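Looking after hats, headpieces and anything with a feather on it

I have been lending out wedding hats from our back bedroom in Ivinton for longer than I care to admit, and I still get asked the same things every November, when the party invitations start to arrive and everybody remembers the box on top of the wardrobe. So I thought I would put it all down in one place (do get yourself a cup of tea first, as I do go on a bit).

Start with the box. A hat wants to sit on its crown or over a stand, never on its brim, and it wants more room than you'd think. I stuff mine with plain white tissue, quite loosely, and I leave a good 5 cm clear all the way round. Newspaper is cheaper but the ink does travel, as I learnt with a cream sinamay I was very fond of.

Feathers next. If they have gone flat, hold the hat in the steam from a kettle, well back, and stroke each one from the base up to the tip with your fingers. Go slowly! You can always give them a second go, but a scorched quill stays scorched. Mind your hands as well, steam is nasty stuff.

For dust I use a soft make-up brush, a big cheap one kept only for the purpose. Felt likes to be brushed anticlockwise, starting at the side of the crown. Straw just wants a barely damp cloth and then a night somewhere airy, away from the radiator.

Loose beads and sequins should be caught the moment you notice them. A dab of glue is tempting, but it goes yellow and it shows under a camera flash, so please thread a fine needle and put in two small stitches with a knot at the back. Talha Virk, who used to alter all my occasion dresses, taught me to run the thread over a bit of beeswax beforehand, and it hardly ever tangles now.

Combs and bands slip on clean hair, so wash it the night before if you can. Failing that, a spritz of hairspray on the comb itself works nicely, and two kirby grips crossed over each other will hold nearly anything through the dancing.

Veiling can be pressed under a tea towel with the iron on its coolest setting, and you must keep the iron moving the whole time,

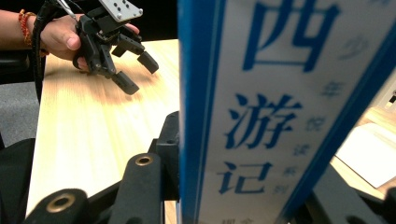

or the net will shrink up in little puckers that never quite come out again.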